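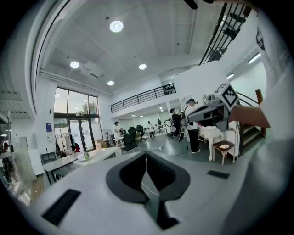 Main hall, looking toward the glass doors, with the balcony across the back.

Search this site Enter keywords Go

Print this page | E-mail this page

HALL WALK-THROUGH: SAFETY CHECKLIST WITH COMMENTS
Kukmont Hall, ground floor and balcony
Round 2, January

Mark each line OK, FIX or ASK. Comments are from this round.

1. Ceiling lights - OK
All the round recessed lights come on, and so do the linear ones on the far right wall. What a bright room this is, even before you count the daylight! Please keep logging any flicker.

2. Balcony railing - OK
Pushed and pulled along its whole length (do this every round, it takes 10 minutes) and nothing moved. Really pleased with this one.

3. Stair with wooden handrail - FIX, minor
Handrail is solid and lovely to hold. The newel post has a hair of play at the base. Masson to tighten before the next round.

4. Upper stair railing, metal bars - OK
No loose bars, no sharp spots.

5. Glass doors - FIX
The clothing rack is standing in front of them. It has to go somewhere else, and there's plenty of wall to choose from! Keep 60 inches clear on the inside at all times. The doors themselves open beautifully.

6. Boxes on the floor - FIX
Cardboard boxes stacked next to the rack. Same problem as line 5, so move them on the same trip. Flat ones go to recycling, full ones to the Edent storeroom.

7. Pedestal fan - ASK
Cord and plug look good. Does it need to live by the doors in winter? If it stays, run the cord along the wall - never across the walkway.

8. Shelving, left wall - OK
Heavy things low, light things high. Whoever sorted this did a great job. Posted limit is 200 pounds per shelf and we're well under.

9. White table - OK
Legs locked, no wobble. Wiped down after use, thank you!

10. Partition wall - OK
Steady when leaned on. Simbridge still owes us the fixing sheet for the binder.

11. Blue sign by the windows - OK
Firmly mounted, nothing hung over it.

Overall: a good round, and much better than the last one. Lines 5 and 6 are to be cleared today, before the 6 p.m. lockup. Line 3 carries over.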